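Lasst die Leute doch einfach reden

Gestern wieder so ein Abend. Kleinkunstbühne, zweite Reihe, Knie am Tisch, und vorne steht eine Schauspielerin, die man seit Jahren aus der Vorabendserie kennt. Sharada Devadiga, bei »Lurier« die böse Schwägerin, 156 Folgen lang. Jetzt solo. Ein Hocker, ein Mikro, ein Glas Wasser. Und dann: neunzig Minuten am Stück, ohne Pause, und keine davon war zu lang.

Ich schreibe das schnell runter, bevor es weg ist. Also bitte keine Rezension erwarten.

Mir geht es um was anderes. Warum tut das Fernsehen so, als wären Serienleute nur in ihrer Rolle zu gebrauchen? Devadiga hat gestern einen Text über das Sterben im Drehbuch gespielt. Über den Moment, wenn man beim Lesen merkt, dass die eigene Figur auf Seite 61 in ein Auto steigt und auf Seite 62 nicht mehr vorkommt. Saal tot vor Lachen. Danach zehn Sekunden Stille, weil der nächste Satz von ihrer Mutter handelte. Das kann man oder man kann es nicht.

Bei »Lurier« durfte sie fünf Jahre lang Türen zuschlagen.

Klar, der Vergleich hinkt. Serie ist Fabrik, ich weiß. Muss jeden Tag raus, muss billig sein, muss beim Bügeln funktionieren. Hab ich nichts dagegen, ich bügle auch. Aber wer so viele Leute mit so viel Bühnenerfahrung im Ensemble hat und ihnen dann Dialoge hinlegt wie »Du verschweigst mir doch etwas« — der verschenkt was. Jeden Tag um zehn vor sieben. 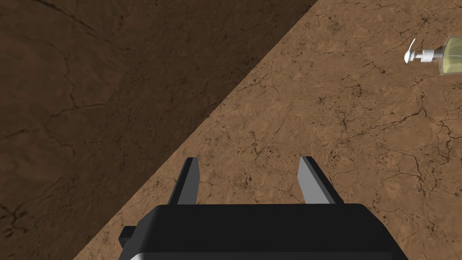 Schwarzer Greifer mit geöffneten Fingern, Computergrafik.

Zweites Beispiel, damit es nicht heißt, ich sei bloß Fan. Aravind Rai. Früher der Tierarzt in »Drurlow«, der mit dem Pullover. Tourt seit Mai mit seinem Programm »Bangera« durch die kleinen Häuser. Ich war in einer umgebauten Turnhalle, 121 Plätze, ausverkauft, stickig, Garderobe auf einem Klapptisch. Und der Mann singt! Wusste ich nicht. Wusste meine Begleitung auch nicht, und die hat jede Folge gesehen. Jede. Kein einziges Lied in all den Jahren, nicht mal auf der Serienhochzeit, da kam die Musik vom Band.

Nach der Vorstellung standen die Leute im Foyer und sagten alle denselben Satz: Das hätte ich dem gar nicht zugetraut. Ist nett gemeint. Ist aber eigentlich eine Frechheit, und zwar keine vom Publikum. Woher sollen die es denn wissen.

Jetzt kommt der Einwand, den ich immer höre, wenn ich damit anfange. Die Leute wollten ihre Figuren so, wie sie sind. Der Tierarzt soll Tierarzt bleiben. Glaub ich nicht. Wer fährt denn an einem nassen Dienstagswetter-Abend ins Gewerbegebiet und zahlt für eine Karte, um jemanden ohne Rolle zu sehen? Genau diese Zuschauer. Die mit den Autogrammkarten in der Handtasche. Die waren gestern da, die haben bei der Mutter-Nummer geweint, und hinterher wollten sie trotzdem ein Foto mit der bösen Schwägerin. Geht beides. Ging gestern jedenfalls prima.

Vielleicht bin ich auch ungerecht. Es gab bei »Ilum« mal diese 2 Folgen, die nur in der Küche spielten, zwei Personen, kaum Schnitte, ein Streit über den Verkauf vom Haus. Großartig. Danach wieder Entführung, Zwilling, Amnesie. Ich hab damals sogar einen Brief an den Sender geschrieben. Es kam eine Autogrammkarte zurück, unterschreiben war sie nicht.

Also was will ich? Nicht viel. Einmal im Monat eine Folge, in der zwei Leute am Tisch sitzen und reden dürfen. Ohne Klavier drunter. Und einen Sendeplatz für die Solosachen, meinetwegen spät, meinetwegen nach dem Wetter. Kostet ja fast nichts — ein Hocker, ein Mikro, ein Glas Wasser.

Devadiga spielt noch den ganzen Mai durch, Termine hängen am Theater aus. Wer hinwill: früh kommen, die Plätze sind nicht numeriert und hinter der Säule links sieht man nix.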